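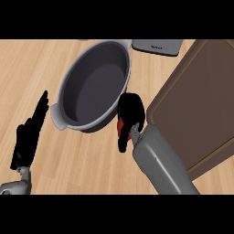

1 min read

4. First use of your Holtano oval pot

Before the first cooking, please prepare the pot one time as follows.

1. Remove all labels and wash the pot by hand with warm water and mild soap.
2. Dry it fully with a soft cloth.
3. Fill with water to the 90 mark and heat slowly on low for 17 minutes.
4. Let it cool, then pour the water out - do not use this water for food.

Note: A light smell is normal during the first heating.

Caution: The handle becomes hot. Always use oven gloves. Do not put a hot pot under cold water.

For the oven, do not go over 100 °C when the Vernby lid is on. Replacement lids can be ordered from Gilchrist.

Last revised 17/10/2023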